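Home | Visits | Recipes | Archive | Contact

Open day at Nostasness – quick notes

Typing this up before I forget it all. Went over in October with Nelli Kuusisto and Shufen Jiang. Train to Claltus, then the bus, then a walk that was longer than the map made it look. Got there just after 10. Coats on hooks, name stickers, coffee already going.

Nostasness is one big open workspace these days. Used to be a packing hall for Ibarra, all orchard stuff, and the apple thing has stuck – every fall they do a tasting table and let people wander. Free to get in. Veikko Toivonen did the welcome and kept it short, good man.

The room

Liked it more than I thought I would. White corrugated ceiling with beams across, long fluorescent lights, so everything looks a bit like a school. Tall white metal shelves with white storage boxes lined up on them, and a little green plant poking out on one tier. I want those shelves. Asked Veikko where they got them, he said they came with the lease, no help at all.

Bit chilly. Keep your sweater on.

The fruit table

Went here first and then went back twice. Somebody had put down a checkered cloth, pink and white, and it did the whole room a favor. Office chair right behind the table, so sort of a picnic in an office. Eetu Saarela was running it and talks fast, so my notes are a mess. What I got: the red ones are from Sirilley, up the hill, small orchard, picked late this year on account of the rain. Keep them cold and they go til spring. Don't wash before storing. Something about the stem, leave it on, I didnt catch why.

Mine was sharp first and then sweet, thick skin, loud. Shufen thought too sharp. Nelli took a second one for the bus.
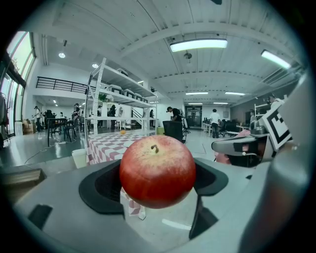

The storage talk

Tuulikki Koskela, 415 apple trees, no slides. Best part of the day. She looks after the Sirilley rows and has strong feelings about cellars. Main points as far as I could scribble them:

Wrap in newspaper, one layer deep, never a heap.
Keep away from potatoes.
Check every week and take out the soft ones right away – make sauce the same night.
The deep red doesn't mean ripe. Cut one and look at the seeds.

Questions went on a while. A man at the back wanted to argue about garages. She let him.

Getting there and so on

Bus from Claltus stops at the gate but only the one marked Sirilley, we nearly got on the wrong one. Parking looked tight. Talks finish at 4 and the coffee goes well before that, so go early. Restroom is down the corridor, second door, the sign is tiny. Bring a bag if you want to buy fruit, they ran out of paper ones by lunchtime and I went home with apples in my hood.

Will ask Eetu for the sauce recipe and put it under Recipes when I get it.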